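# About the Kirkdale Workshop

Kirkdale is a shared technical workshop for bench wiring, frame assembly and low-voltage power distribution. It has operated at its present address for 11 years and occupies the ground floor of the former Costigan building. Members book bench time by the half day. Training in electrical layout is given to new members before their first booking.

The workshop is managed by Benedicta Acheampong. Hugo Esteban is responsible for electrical inspection, and Kiri Pryor maintains the bench layouts and the parts store.
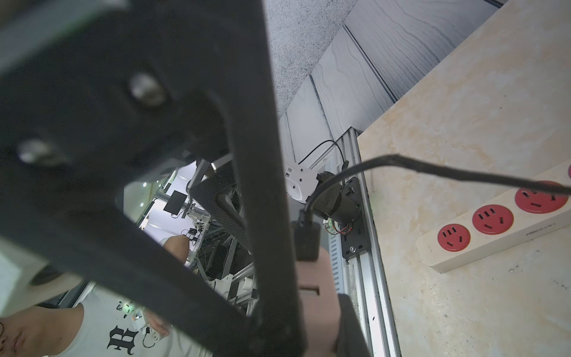

Floor area is 848 square feet, divided into assembly and bench sections. Workstation frames are built from aluminum extrusion, which can be cut and rebuilt when a layout changes. Where a cable run is fixed, slotted duct is preferred; the white duct beside the aluminum rail follows this practice. Bench power is supplied at tabletop height, as with the white strip with red sockets on the marble-patterned top, so that plugs can be reached without going under the bench. Fixed supplies are kept separate from bench supplies and are labeled at the panel.

## Power at the bench

Each bench has a written load limit, posted at the panel. Extension strips are not connected to one another. Adapters left on a bench at the end of a booking are moved to the parts store and held for 2 weeks.

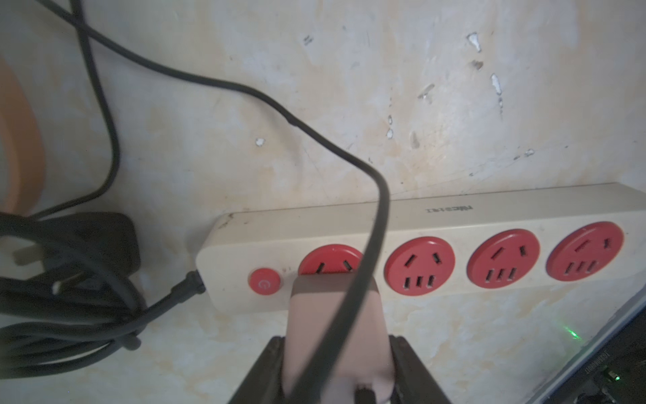

Strips are selected for switch access and socket type. Members arrive with both two-pin and three-pin plugs, and a mixed-pattern socket removes the need for most adapters. The red faces on the strip by the wall take either type, with the angled pair of slots above and the row of three below, and the switch is at the left end, next to the socket with the pink plug. Cables that cross a strip are rerouted at the next inspection. Damaged strips are withdrawn and are not repaired.

## Inspection and contact

Electrical inspection is carried out every December. Between inspections, faults are entered in the Flelavach log, kept by Ebony Grimshaw. Requests for bench time go to Ashton Ngata at the front desk.

Page last revised 25 June 2022.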